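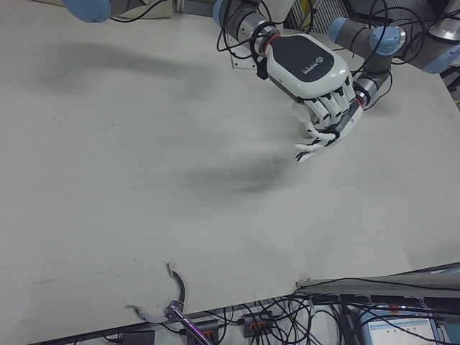
Where the lunch queue goes wrong: a study of the Duma canteen

Module: Research Methods 2
Group report, final version

1. Why we picked this

Everyone on our course moans about the queue at Duma. Second years, staff, the lot. We wanted to see if it is really slow or just feels slow. Also needed a topic we could do on foot with no budget.

2. What we did

Watched the canteen over 14 lunch sessions in the autumn term, 12 till 2. One of us by the door with a stopwatch, one near the tills. Picked people joining the back of the queue and timed them until they had paid. That gave us 493 timed waits. The till log (canteen office let us have a printout) shows 1,743 sales over the same sessions, so we timed a fair chunk but not everyone.

We also did a short paper survey. 54 came back filled in. A few more had only the first page done, left those out.

3. What we found

Hot food counter is the problem, not the tills. People stand reading the menu board when they get to the front, becuase the board hangs behind the counter and you can't read it from further back. Then they ask what the veggie option is.

Monday is worst. Lectures in the Grajales building finish on the hour and everybody comes over together. Skukato, the sandwich kiosk downstairs, hardly has a queue at the same time. Plenty of people in the survey didn't know it took cards.

Most survey answers guessed a longer wait than the ones we timed. Could be they remember the bad days. Could be our bad days weren't bad enough.

4. Problems with the study

Stopwatch start was a bit loose at first, we hadn't agreed what "joining" meant. Fixed after the first session, kept the early times in anyway. No evening data. Survey was handed out in the canteen so it misses people who gave up and went to Kudard over the road, and they are probaly the ones we should of asked.

5. Suggestions

Second menu board by the door, with the veggie option on it
Sign on the stairs for Skukato saying cards accepted
Try the board for a few weeks and time the queue again

Survey form and raw times are in Appendix A. Till printout in Appendix B, had to be scanned sideways.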